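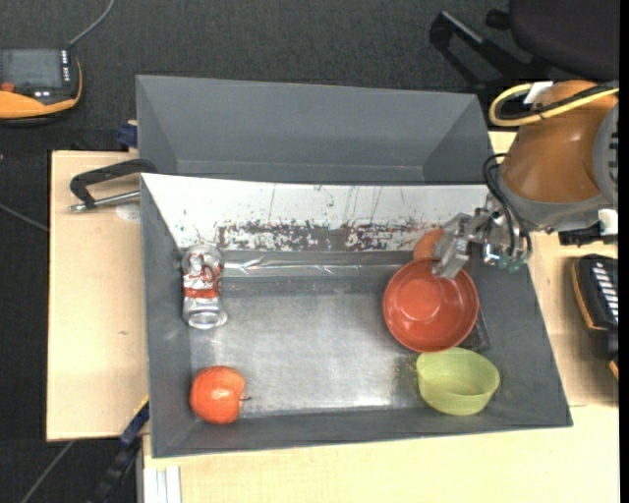 The arm at the near bin, red bowl under its fingertip.

May, 9:40 at night

Back from Jinddale with sore feet. The Plamura people were in again and they want us to call it "the cell." I call it the arm. An apple, a can, some bowls, and they stand around it like it's a birth.

Their sheet says 400 picks a shift by the fall. Anayeli Valdovinos did 178 before lunch and still found time to argue with me about the radio. I asked the Nutlow rep what happens to the 24 of us on the sorting line and he said we'd be "moved up the value chain." I asked where that was in the building. He laughed. I wasn't joking.

So far what has changed is this. Two of us stand by the table instead of at the belt. We set things in the bin, we write down what it does, we set them in again. Same pay, less talking. My back likes it, I'll give them that — I haven't needed the heating pad all week.

Anayeli thinks we should ask for the training in writing before anyone signs the new schedule. I think she's right, and I think they'll say it's coming.

Need to call Qin about the Saturday overtime form. Also out of coffee.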